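# Small telescope care at the kitchen table

Notes for households that have a telescope on loan from the Clevham observing program. They apply to both instruments in the pool, the 76 mm reflector and the 100 mm refractor. Last revised in May.

## Bringing it in

Cap the tube outdoors, before it comes through the door. Moist room air condenses on cold glass within a minute or so, and the droplets leave spots when they dry around dust. Carry the capped tube in and leave it in its closed case until it reaches room temperature. Overnight is fine. Then open the case, take the caps off, and let any remaining moisture evaporate before you put it away.

If the lens has already fogged, don't wipe it. Point the tube slightly downward and wait. A hair dryer is not recommended on either instrument.

## Dust

A moderate amount of dust has no visible effect on the image. Most cleaning does more harm than the dust it removes. When the lens or mirror does need attention:

- Use a rubber bulb blower first, with the glass facing down.
- Follow with a soft brush that is used for optics and nothing else.
- Keep canned air away from coated surfaces. The propellant can spit liquid.
- Leave the reflector's mirror in its cell. Removal is done at the return desk.

## Eyepieces

Eyepieces get dirty faster than anything else, mainly from eyelashes. The 8 mm is usually the worst, being the one people press closest to. Put a drop of lens fluid on a cotton swab – never directly on the glass, where it can run down into the barrel – and wipe from the center outward with no pressure. Use a new swab for each pass. Finish with a dry one.

The 4 mm gives more magnification than the air will support on most nights. If Jupiter looks soft in it, try the 8 mm before concluding that the lens is dirty.
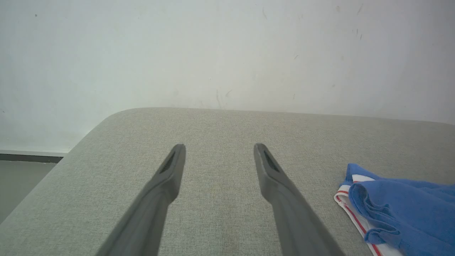
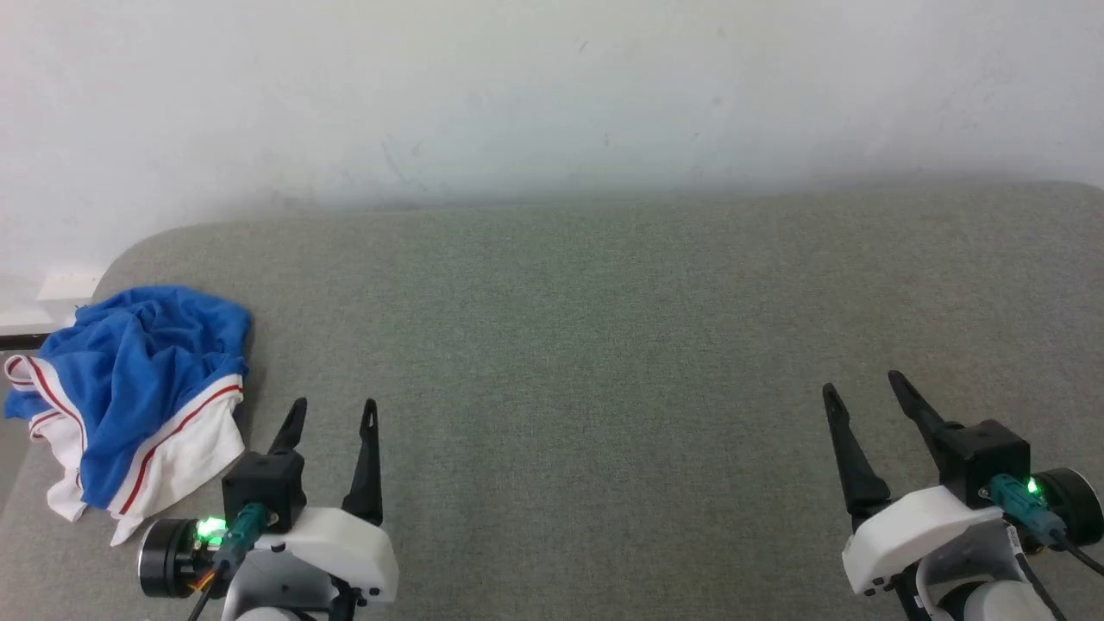
Mateja Zupan writes that the swab method left a faint ring at the edge of her 8 mm, and that two further passes with fluid only moved it around. What worked in her case was less fluid and a swab twisted slightly as it reached the rim. She also asks whether ordinary glasses cleaner is acceptable. It depends on the bottle: anything with ammonia, perfume or an anti-fog additive should stay off coated optics.

## Focuser and mount

A focuser that slips under the weight of a camera needs its tension screw turned a little, with the drawtube racked in. If it binds instead, back the screw off and check for grit on the tube. Wipe the tube with a dry cloth. Do not add oil. The factory grease is thick on purpose, and thin oil will migrate to the glass.

Check the following before each session:

1. Tripod leg clamps, hand tight.
2. Dovetail screw, hand tight, with the tube balanced.
3. Finder bracket, no play.
4. Red dot finder switched off if it was left on. The coin cell lasts over 100 hours, which sounds like more than it is.

Loose hex screws on the Marnari mount should be tightened with the key in the case lid. A power driver will strip them.

## Alignment

The refractor holds its alignment and should not be adjusted at home. The reflector drifts after a car ride. Sight through the collimation cap in daylight and turn one screw at a time, by small amounts, until the dot sits inside the ring. Noboru Uchida's printed sheet in the case has the drawings.

## Storage

Store the tube horizontally, capped, in a room that people live in. Garages and attics swing too much in temperature. Put a silica gel pack in the case and dry it out when the beads change color, following the instructions on the pack. Remove the finder battery for any break longer than a month.

Foam from the older cases crumbles and sheds onto the eyepieces. If yours does this, wrap each eyepiece in a clean sock and ask for a replacement insert at the next exchange.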